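Porting Trillidwood: the long way to the desktop

When Prellier put Trillidwood out on tablets, the most common message in its inbox was a question about a desktop version. The studio said it was thinking about it. That was true for a long time, according to Waraporn Phetsri, who led the port and had been the only programmer on the original game for most of its development.

"We had a branch that ran on a PC within a week," she says. "It ran at the wrong speed, you couldn't save, and the menus only worked if you pretended your mouse was a finger. But it ran. I think that made all of us believe the job was smaller than it was."

The desktop version is now finished apart from testing and is due in March. It will have remappable keys, controller support, an unlocked frame rate, resizable text and a new set of levels called Reltinthorpe, which were cut from the tablet release. People who own the tablet game will have to buy it again.

Trillidwood is a puzzle game about running a mail route through a forest where the paths move. The player draws the route in the morning and then follows the carrier along it, making small corrections as bridges close and trees shift. On a tablet, all of this is done by dragging. Phetsri says the dragging was the first real problem.

"A finger is imprecise, so the game was built to be generous," she says. "If you were close to a path, it assumed you meant that path. Put a mouse on that and it feels terrible. You're pointing at exactly the thing you want and the line jumps over to something else. Our first testers thought it was a bug. One of them sent me a very detailed report about it, with recordings, and I had to write back and say no, I wrote that on purpose."

She took the snapping out, which made the mouse feel right and made the controller unusable. The finished version has three separate drawing systems, one for each kind of input, and it changes between them depending on what the player last touched. Phetsri says that switch took longer than any of the three systems did. Early on, a controller lying on a desk with a slightly worn stick would take over the game every few seconds.

The keyboard came last. Prellier hadn't planned to support playing on a keyboard alone, and Phetsri says she argued against it at first on grounds of time. She changed her mind after reading messages from players who couldn't use a mouse comfortably.

"It's a game about picking points on a map, so there's no reason it can't be done with keys," she says. "You tab between junctions. Some of the late levels are quicker that way. I've started playing like that myself when I'm testing."

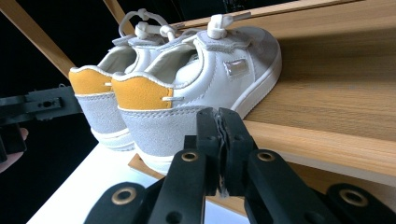

Every action in the game can be moved to another key, including the ones in menus. Phetsri is particular about that. She has played a lot of ports where the remapping screen covers movement and nothing else, so that a player who has changed every key still has to reach for the default one to close a window.

"If you've moved confirm to a different key, the prompt on the screen has to say the different key," she says. "Every prompt, all the way through. We had prompts baked into the artwork in the tutorial. Those all had to be pulled out and redrawn as text, and then the text had to fit in every language."

The frame rate took up most of last summer. On tablets the game was locked to 60 frames a second, and a good deal of it depended on that number without saying so. The forest moved once for every set number of frames. So did the carrier, the weather and the timer on the harder levels. On a fast monitor with the lock removed, everything sped up, and a level meant to take several minutes was over before the first bridge had closed.

"It's the most basic mistake there is," Phetsri says. "I knew it was a mistake when I did it. I was on my own, I had a deadline, and the thing only had to run on tablets. I left a comment in the code saying to fix it before any port. Then I was the one who found the comment."

She rewrote the timing so that the simulation runs at a fixed rate and the drawing runs at whatever rate the machine can manage. Saved replays from the tablet version stopped working in the process. Prellier had hoped to carry those across, and for a while there was talk of a converter, but old replays drift out of step after a few minutes and the carrier ends up walking into the river. The feature has been dropped. Save files do carry over, by means of a code that the tablet version will display after its next update.

Prellier did not do all of the work itself. The user interface was handed to Van Leeuwen, an outside studio that specializes in ports, and Phetsri describes the first few weeks of that arrangement as slow.

"They asked for documentation and I didn't have any," she says. "I'd never had to explain the game to another programmer. So I'd be on a call reading my own code out loud and working out what it did. They were patient. They also found things I'd lived with for years. There was a screen that loaded the whole map twice. It loaded it, threw it away and loaded it again. They just asked me why, and I had no answer."

Van Leeuwen rebuilt the menus from scratch. The tablet layout had large buttons along the bottom, within reach of the thumbs, and it looked stretched and empty on a monitor. The new one puts the map in the center and keeps the tools in a column that can be placed on either side or hidden. Text can be enlarged without the boxes overflowing, which Phetsri says was the hardest part of the redesign and the part she expects the fewest people to mention.

The Reltinthorpe levels were a different kind of work. They make up a complete section of the game, set in a village at the edge of the forest, and they were nearly done when the tablet version shipped. They were left out for memory reasons. The village has far more moving parts than the woods do, and older tablets would close the game when the market opened.

There are 33 levels in the section. Phetsri says the design has been left mostly as it was, though several of the puzzles had to be loosened. "We'd got too good at our own game by then," she says. "There was one that none of the new testers could finish, and I watched the recordings and thought, well, why would they? It depended on a rule we'd explained once, hours earlier, in a sentence you could skip."

That level has been moved to the end and given a hint. The hint system itself is new. It offers a nudge first and shows the full route only if asked twice, and it can be switched off entirely.

The section can be reached after the tenth level of the main game or from the title screen, for players who finished the original and don't want to repeat it. The music for it was already recorded and has been used as it stood.

Asked about the price, Phetsri says it isn't her decision, but that she understands the complaints. Prellier considered offering a discount to tablet owners and couldn't find a way to check who they were across two different stores. The transfer code was suggested as a kind of proof of purchase, but it would have been easy to share.

"I'd have liked to do it," she says. "I don't think people are wrong to ask. I can only say it wasn't a matter of pressing a button. More than half the code is different now."

The minimum specification hasn't been published. Phetsri will say only that she tests on a laptop that is 10 years old, and that the main game runs well on it while Reltinthorpe runs "fine, if you turn the leaves down." The leaves have their own setting in the graphics menu. A Mac version is being looked at, but no work has started, and she would rather not promise one.

For now she is working through the bug list, which stood at 70 open items when we spoke in January 2019. Most of them are small. A few concern monitors with unusual shapes, where the edge of the forest comes into view and the trees can be seen appearing. One is a crash on exit that happens on a single tester's machine and on no other.

"You could say it doesn't matter, because he's leaving the game anyway," she says. "But it's at the top of my list. I'm going to look at it again this afternoon."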